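Buy the boring gripper

I've spent the last 7 weekends swapping grippers on a pair of arms, and I'm ready to pick a fight: most people shopping for a fancy hand should buy two plain fingers and go outside.

The Skerkis hand is gorgeous, I'll give it that. It also ate a whole October of my evenings before it would hold a push button straight. The Penner fingers took me one lunch break — and I was eating!

People tell me two fingers can't cope with odd shapes. Well, I gave them buttons and switches, with two trays to sort into, and 85 picks later I had four drops. Four! I'd blame my own grip settings for most of those.
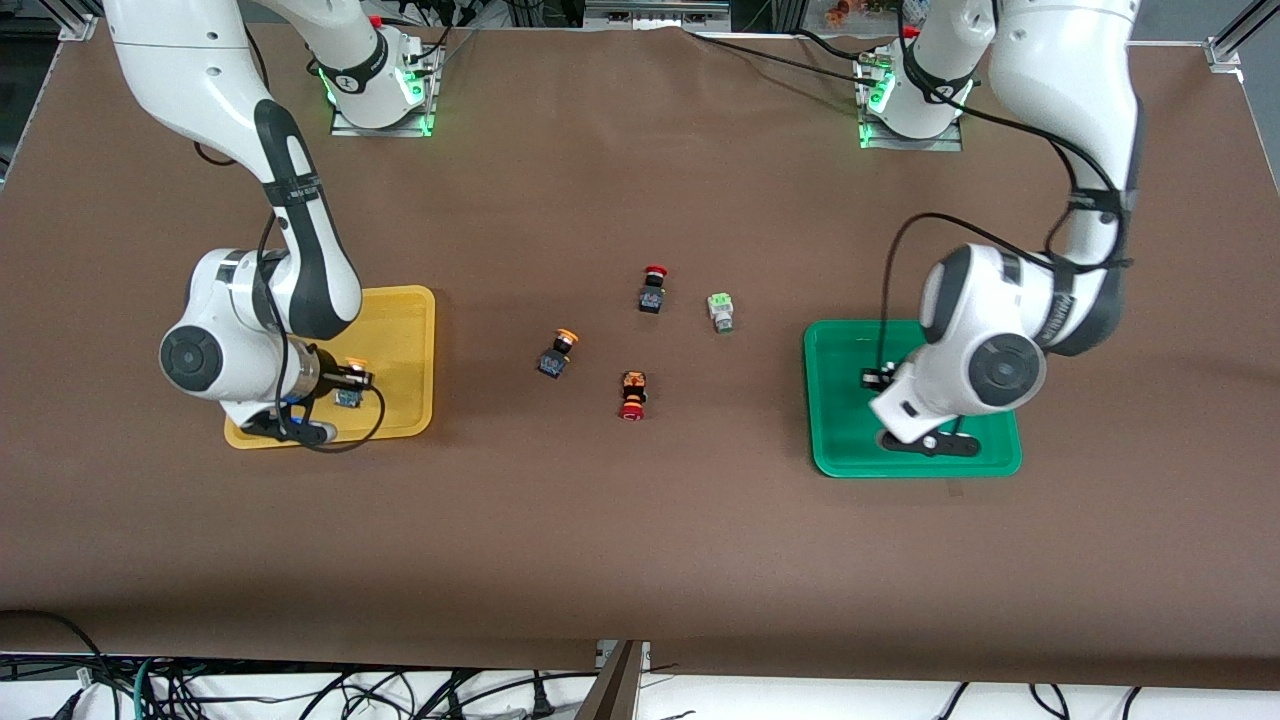 So spend the money you save on a better controller. Mine's a Niment, it's ugly, and I wouldn't trade it for any hand in the catalog.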